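Grerkevden eelskin work

Grerkevden eelskin work is the traditional preparation and sewing of fish skin, chiefly that of the freshwater eel, as practised in the lakeside settlements of Grerkevden and neighbouring Clondau. The skins were made into outer coats, leggings, mittens and storage bags. The craft was a household occupation, and its methods passed from older relatives to children who helped with the scraping. 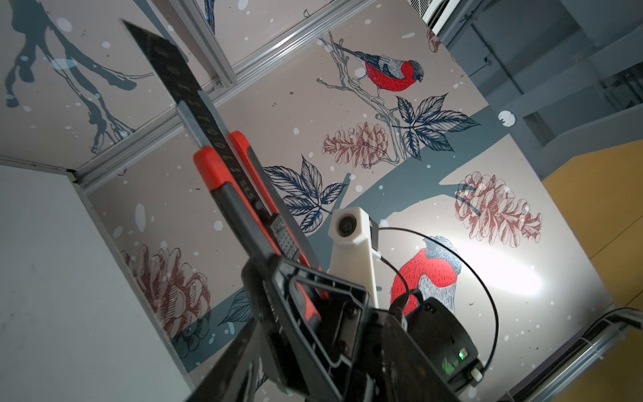
Entry by Edit Szilágyi and Ruoxi Qin
Reviewed by Imre Csizmadia
Last revised 16 June 2026

Preparation of the skins

Eels were taken in wicker traps during the autumn run and skinned on the day of the catch. The skin was loosened behind the head and drawn off whole, in the form of a tube. Skins intended for bags were left as tubes, while those for clothing were slit along the belly and opened flat.

The inner side was scraped with a bone or iron blade to remove flesh and fat. Skins were then washed in several changes of water, often with wood ash, and pegged to boards in the shade. Drying in full sun was avoided, as it left the skin brittle along the back. Once dry, the skins were rubbed with a paste of fish roe or oil and worked by hand over a wooden edge until they became supple.

Pike and burbot were used in the same way. Burbot skin was considered the softer of the two and was preferred for children's clothing. Pike skin, which is heavier and keeps the marks of its scales, was reserved for the soles of leggings.
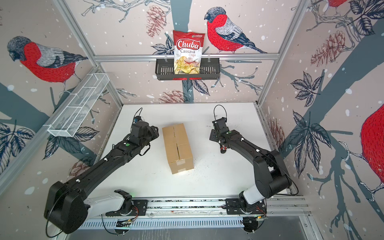
Sewing was done with sinew or waxed nettle thread. Seams exposed to water were folded over and stitched twice, with a strand of dry grass laid inside the fold; the grass swelled when wet and closed the needle holes. A man's coat required 90 skins, and a pair of mittens 5. Coats were hung in unheated outbuildings during the summer and oiled again before the first frosts.

Uses and exchange

Eelskin coats were worn mainly for fishing and for cutting reeds. They were light and shed rain well, but offered little warmth and were worn over wool or fur. Tubular bags held dried berries, tallow and seed. Narrow strips were plaited into cord for flails and harness.

Surplus skins were traded at the February market in Nivitz, where they were sold in bundles of 50. The account book of the Tóth household, merchants of that town, records the purchase of 1,000 skins in a single season. Buyers from inland farms used them principally for cord and bindings.

Decline and study

The craft declined as rubberised cloth became available and the eel runs diminished. By the time Attila Magyar began his survey of the district, coats were no longer being made, although bags and cord were still produced in a few homes. His notes describe the double seam in detail and give the local terms for each stage of scraping. Ernő Pálfi later compared the Grerkevden coats with those of Clondau and found that the latter were cut wider at the shoulder and fastened at the side.

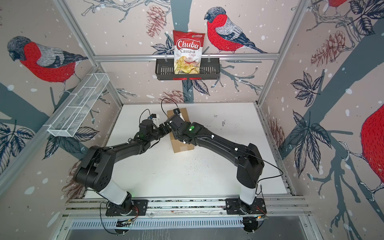 Were the coats fully waterproof?

They kept out rain and spray for several hours if recently oiled. An untreated coat gradually took up water and became heavy, and had to be dried slowly before it could be worn again.

Terminology

In the Grerkevden dialect separate words distinguish a skin kept as a tube from one that has been opened. The Clondau dialect uses a single word for both and adds the name of the fish. Magyar also recorded a term for a skin spoiled by sun, which was applied in everyday speech to stiff bread.

See also: Fish traps of the Grerkevden lakes; Nettle thread; Nivitz market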